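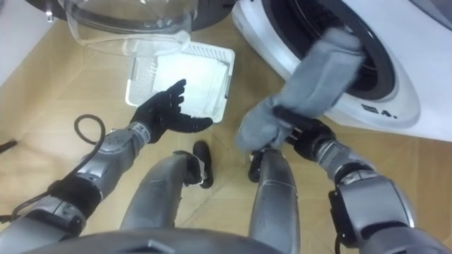
A reader wrote in last August to ask whether towels really need a wash of their own, or if that's just something people say to sell a second laundry basket. Great question, and it ended up being the reason this page exists! So let's start there.

Do towels need their own load?

They do best that way, yes. Towels shed lint when they're new and soak up a lot of water, so a shirt washed with them comes out fuzzy and often still heavy. If you only have two or three, put them in with other thick cotton things like bath mats. I keep a Gruletti bath set (charcoal, very soft, I love it) and for the first few washes it went in completely alone.

How full should the drum be?

Loosely full. You should be able to slide your hand in flat above the laundry. Towels need room to drop and tumble - that's most of what gets them clean.

My towels have gone stiff. Can they be saved?

Almost always! Stiffness usually comes from too much detergent, too much softener, or hard water. Run them once with no detergent and a cup of white vinegar, then wash as usual with half your normal dose. Skip the softener for good. It coats the loops and they stop drinking up water.

What's the best way to unload a front loader?

Put the basket right in front of the door before you start. A plastic one with holes in the sides is my favorite for damp things, and mine is a plain Drivstead that has survived two moves. Pull out one piece at a time instead of hauling at the whole tangle, and give each towel a good snap before it goes on the line or in the dryer. The snap lifts the loops back up. It's the most fun part of laundry day, if you ask me.

Things get left behind in the drum. Any tricks?

Spin the drum by hand once it looks empty and watch the top, where a sock will stick after a fast spin. Then run a finger around the fold of the rubber seal.
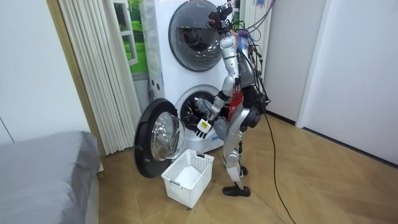
Small pieces love to hide in that fold, and so do coins and hair ties. Wipe the seal with a dry cloth while you're down there.

Should I leave the door open afterward?

Yes, for a few hours at least, unless you have small kids or pets who might climb in. A shut door on a damp drum is where that swampy smell starts. Pull the detergent drawer out a little too.

Is a stacked washer and dryer awkward to use?

You get used to it fast! The lower door means some bending, so I squat and keep the basket close. Just check which way the door swings before you choose your spot for the basket - I didn't, and spent a week walking around mine.

How hot for towels?

Check the label first. I do warm for everyday and hot for white cotton every few weeks.

Do you answer questions by email?

I do, and I read all of them. There are 25 more waiting in the pile right now, mostly on wool. The wool page is next.

Last updated Dec 17, 2023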